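Questions I Get About Sourdough

Last updated Friday, February 7, 2025

I bake at home in Plirstead and sell a few loaves from my porch. The same questions keep landing in my inbox, so I finally typed up my answers. If yours isn't covered, write to me!

Do I need a special starter?
Nope. Mine is plain flour and water and I call it Bisto (long story, no gravy involved). Any lively starter will do fine. If it doubles after a feeding and smells a bit like yogurt, go ahead and bake with it.

How much flour do you use?
I mix 1000 grams at a time and that gives me 2 good-sized loaves. Salt is 20 grams. If you've never made bread before, cut everything in half until you get a feel for the dough.

My dough sticks to everything. Help?
Wet your hands, not the dough! I used to throw more flour at it every time and ended up with bricks. A metal scraper helps a lot too, and so does waiting ten minutes before you touch it again – the flour soaks up the water while you go do something else.
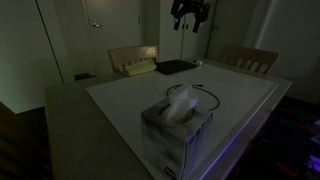
The other thing is to go easy on the water at first. Hold a little back, mix, and see how it feels. Flour changes from bag to bag, and I still get caught out when I switch brands.

Can I leave it in the fridge overnight?
Yes, and I nearly always do. I shape in the evening, cover the baskets and bake after breakfast. I've left a loaf in there for two days when life got busy and it was sour but still very good toasted.

Why is my loaf flat?
Usually it sat out too long, or the starter was tired. Try feeding the starter twice the day before. Summer is tricky – in June my kitchen gets so warm that I knock a couple of hours off the first rise.

Do you deliver?
Only as far as Distside, and only on baking days. Otherwise it's porch pickup, and please bring your own bag.

Can I have some of your starter?
Sure! Bring a clean jar with a lid and I'll give you a spoonful. Feed it when you get home.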